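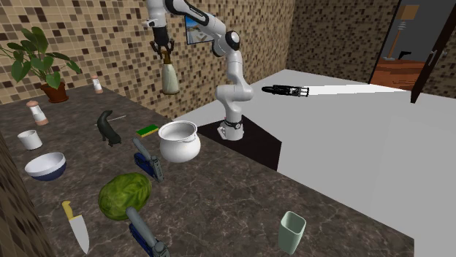 Written by Teresa Lynch, Vedel owner's guide, section 4

Sealing a tiled kitchen wall

1. Wipe the grout with plain water. The label says one pass is enough. I doubt it, so do two.
2. Brush on the sealer and wait 60 minutes. "Touch dry in 10" is sales talk.
3. Add a second coat.

Note: The "lifetime" claim deserves a hard look. Test a grout line with a drop of water every June.

Caution: Open a window, whatever the label says about odor.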